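Bottle Loss in a Refillable Drinks Loop
Term Project Report, Packaging and Materials Flow
Advisor: Halina Michalski

1. Background

A refillable bottle pays for itself over many trips. The number of trips depends on two things: how many bottles leave the loop on each cycle, and how many of those that come back can be filled again. Published models usually treat both as a single loss rate. For a small operator the two losses have different causes and different remedies, so this project records them separately.

The operator studied is Kermani, a producer of carbonated fruit drinks that delivers to households and small shops in Wundmont. Kermani sells in one bottle size only. Bottles go out in plastic crates bought from Holex and are collected on the next delivery to the same address. The customer pays a deposit on each bottle and a larger one on each crate. Neither deposit has been changed since the service began.

The project had two aims:

To measure the share of bottles not returned in one delivery cycle.
To find out whether the loss is spread evenly across customers or gathered in a few.

2. Definitions

Issued: a bottle scanned out of the depot in a crate assigned to a customer.
Returned: a bottle scanned back in at the depot within the same cycle plus the grace period the operator already allows.
Lost: issued and not returned. A bottle returned after the grace period is counted as lost in this report even though it is physically back in the loop.
Rejected: returned, then withdrawn at inspection for chipping, scuffing beyond the limit, or contamination.

The third definition makes the loss figure somewhat higher than the operator's own, which is closed at the end of the season.

3. Method

Outgoing and incoming scans were exported from the depot software, Collidex, and matched by bottle code. Codes are etched near the base of the bottle. Where the code could not be read on return, the bottle was matched to the customer by crate number and counted without its individual history.

The sample is every bottle issued in the October cycle. No customers were excluded. Shops and households were kept in separate tables from the start, as their storage conditions differ.

Inspection was done by the usual depot staff against the usual limit sample. I sat beside the line on two mornings to check that the reject categories were being applied as written. One category, "scuff ring," was being used for two different defects. The two were merged in the analysis.

A short questionnaire went to 100 households. It asked where empty bottles are kept between deliveries, whether the crate is used for anything else, and whether the customer knew the amount of the deposit.

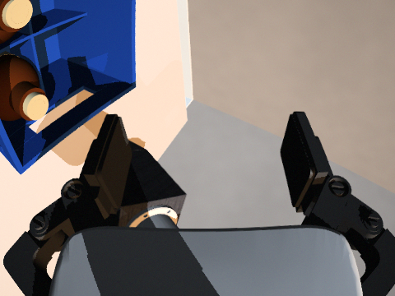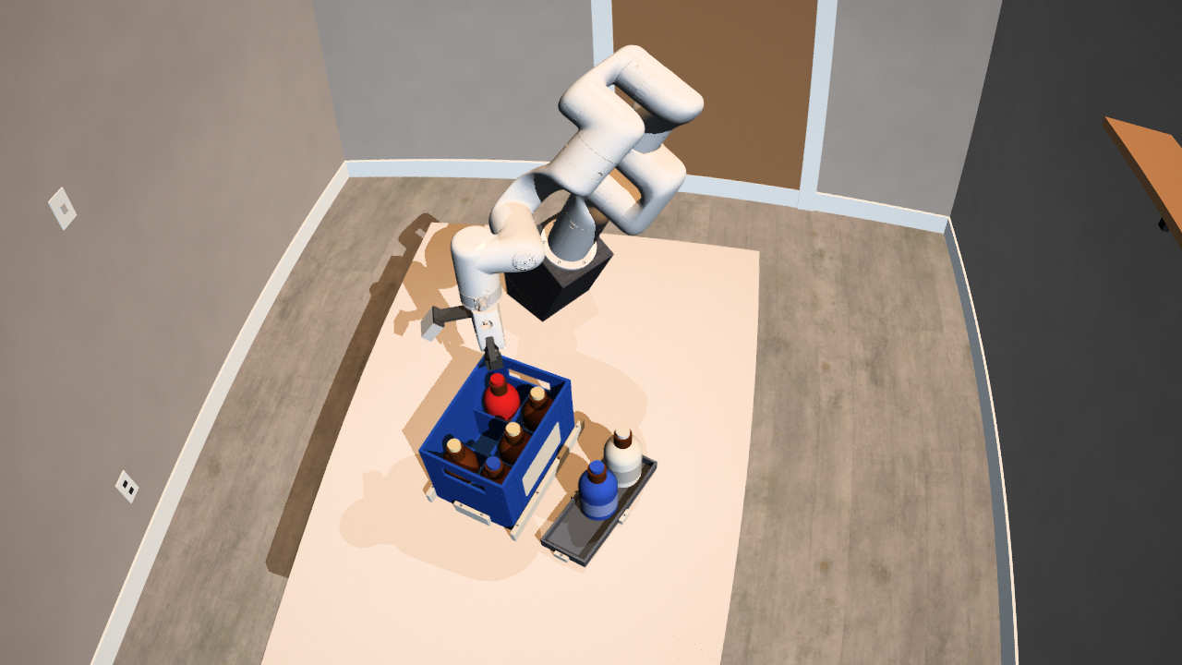
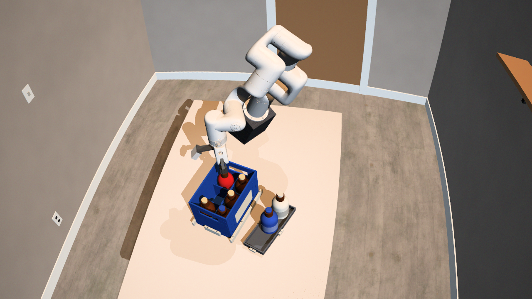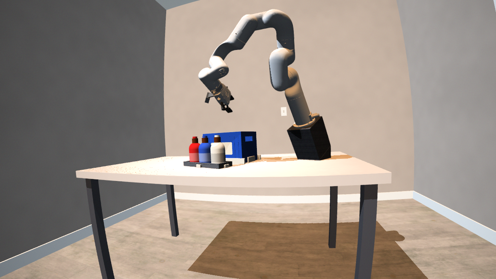

Fereshteh Farahani

4. Results

4.1 Loss

In the October cycle 3787 bottles were issued and 269 were lost, a loss rate of 7.1 percent. The operator had expected a lower value based on its season total. Part of the gap comes from late returns, as noted in section 2, but the export does not allow the late returns to be split out for this cycle.

Household loss was higher than shop loss. Shops tend to return complete crates. Households tend to return crates with one or two compartments empty, and the empty compartments are carried forward from cycle to cycle. A customer who is one bottle short in one cycle is likely to be one bottle short in the next, which suggests that a bottle is being held back for a fixed purpose, such as storing tap water in the refrigerator.

4.2 Distribution

Loss was not evenly spread. Most customers lost no bottles at all. The largest single losses came from addresses where the customer had moved or had stopped ordering, and where the final crate was never collected. For these customers the bottle and the crate are lost together.

This affects how the loss should be costed. An uncollected crate costs the operator the crate, its contents, and a failed stop on the route. Spreading this over all customers as an average per bottle hides the fact that it could be prevented at a small number of addresses.

4.3 Rejects

Scuffing was the main cause of rejection. It forms two bands, one at the shoulder and one just above the base, where neighboring bottles touch if a compartment divider is cracked or missing. Crates with damaged dividers were not logged in Collidex during the cycle, so the link between divider damage and scuffing is an observation from the line and has no count behind it.

Chipping was less common and occurred mainly at the finish. Contamination was rare. In 5 cases the bottle had held something other than the original drink, and these were withdrawn without further testing.

4.4 Questionnaire

Households that keep empties in the crate reported fewer missing bottles than households that keep them in a cabinet or on a balcony. Knowledge of the deposit amount showed no clear relation to loss. Several respondents gave the crate deposit when asked for the bottle deposit.

The question on other uses of the crate was badly worded. Some respondents read it as a complaint and left it blank. It has been dropped from the analysis.

5. Limits of the Study

One cycle is a short period, and October is past the peak of demand. Summer cycles have more new customers and probably more late returns. Bottles matched by crate number were assumed to belong to the crate they came back in, which is not always true for neighbors who share a delivery stop.

6. Recommendations to the Operator

Log divider condition when each crate is scanned in. The Holex crate has a replaceable divider, and the part is already in stock.
Schedule a collection stop within one cycle of a customer's last order.
Print the bottle deposit and the crate deposit on separate lines of the receipt.
Record late returns under their own code so that they can be separated from true loss.

A second export is planned for the first summer cycle, using the same definitions. The matching script and the revised questionnaire are held with the department copy of this report.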